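3.2 Materials and mounting of the house signs

The survey covered house-number and name signs on two residential streets in Clellmont. All were fixed outdoors, at eye height or a little above, on a front wall, gatepost or door frame. We recorded 52 signs in total. For each one we noted the base material, the way the numbers were made, the fixing method, and the colors of the lettering and the background. Signs that had been painted straight onto masonry were left out, as were mailboxes with printed stickers.

Owners were asked when the sign was put up and whether they had chosen it themselves. Many could only give an approximate answer. Where a sign was already on the house when the present owner moved in, we entered the age as unknown and did not try to estimate it from wear. The wording of the questions followed the form used by Goicoechea and Echevarría in their earlier work on shop lettering in Wenora, with the questions on opening hours removed.
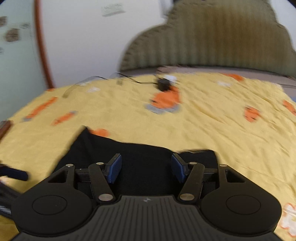 Figure 4

Contrast between lettering and background was the main measure of interest. We used a handheld meter to take one reading from the characters and one from the field behind them, both in shade, and recorded the difference. The same pairing of tones can be found on household goods of every kind, and black against yellow, as with the fabric on the bedspread in Figure 4, was the pairing readers in the Wenora study named first when asked for a combination that stands out. On the signs themselves it was uncommon. Most owners had chosen white on a dark color, or brass numerals on stained wood. Brass gave good readings when new and poor ones once it had dulled, and the owners we spoke to rarely polished it.

Fixing method was entered as screwed, glued, hung or other. Screwed signs were the largest group. Hung signs, on a chain or a pair of hooks, were harder to read from the street in wind, and we took their readings only when they were still. Two signs had been fixed with glue over an older sign, and in these cases only the upper one was entered.

3.3 Reading distance

Reading distance was tested separately on a subset of 15 signs, chosen so that each material in the survey was represented. A reader started at the far side of the street and walked toward the house until the number could be read aloud correctly. The point was marked with chalk and measured to the wall. Every sign was tested once in the morning and once at dusk, with porch lights switched off.

Character height had the strongest effect, as expected. Contrast came next. The typeface mattered less than we had thought, apart from script numerals, where readers often mistook a 1 for a 7. Signs by the maker Brodik, which have routed characters filled with paint, were read at much the same distance morning and evening. Flat vinyl characters on the Abdella boards did nearly as well in the morning but lost ground at dusk.

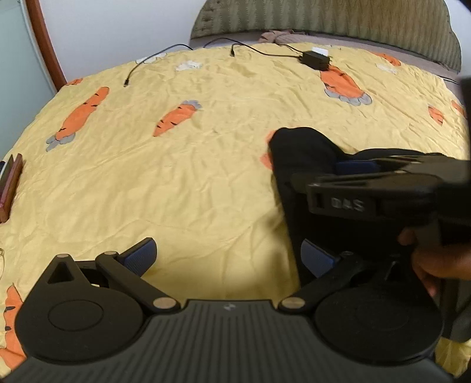

Department of Applied Graphics and Signage, Clellmont

The readers who took part in the walking test were 29 adults living outside the two streets, so that none would know the house numbers beforehand. Those who usually wore glasses for distance wore them during the test. Each reader saw only part of the subset in a session, in an order set by drawing cards, and was not told the result until the session was over.

Three readings were discarded after parked vans blocked the line of sight, and these were repeated in November. The repeat readings fell within the spread of the others and are included in the results given in Section 4.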